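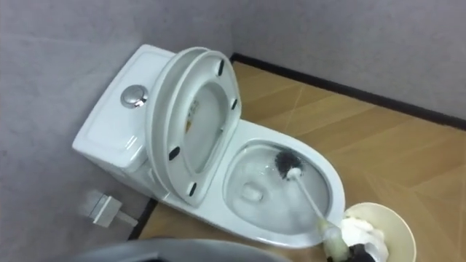

Jun 7, 2022

The downstairs toilet at Bronencombe was replaced in January, and I have now cleaned it often enough to have a settled method. It is a one-piece unit with the button on top of the tank, fitted across the corner. The old one was a two-piece, and most of the dirt collected where the tank sat on the bowl. With no seam there, that part of the job has gone.

The corner is the drawback. The room is 90 cm across at its narrowest, and the triangle of floor behind the pan can only be reached from one side, by kneeling, with a cloth wrapped over a wooden spoon. I do it once a month.

Water here is hard. The strip from Ó Dálaigh, the plumbers who did the fitting, read 18 degrees on the German scale. Scale forms first at the waterline, then in streaks below the rim where the flush runs slowest. Left alone for two weeks the waterline ring is rough to a gloved finger, and after that the brush does very little to it.

Weekly routine:

Lid and seat both up before anything else. Cleaner under the rim, working round from the back, then leave it. The bottle says ten minutes. I have tried five and I have tried thirty, and thirty was no better than ten.

While it soaks, wipe the underside of the seat. The four rubber bumpers each hold a line of grime round the base, which a cotton bud with a little washing-up liquid will lift. Acid cleaner should be kept off the hinges. I lost the chrome on the previous set that way.

Then the brush. Rim first, then the sides, then the drain opening last with a short pushing stroke. Flush with the brush head still in the bowl so that it rinses, and let it drip before it goes back in its holder. A brush put away full of water leaves a puddle in the bottom of the holder, and the puddle is where the smell comes from.

The push button gets a dry cloth only. Spray runs down the gap round the edge and the button starts to stick. Nilmini Roy, who has the flat above, had hers jam down for a whole night and her meter showed 63 litres gone by breakfast.

On products: I used the Varnutov gel until the spring and have changed to plain citric acid, two tablespoons in a mug of warm water. It clears scale at least as well and costs a good deal less. It does nothing for smell, so the floor still gets ordinary detergent. Neither should go anywhere near bleach.

Spare parts, for my own reference as much as anyone's: the seat is a Druvitz 2228, soft close, top fixing. The flush valve seal is not a standard size and has to be ordered. I have one in the drawer under the boiler.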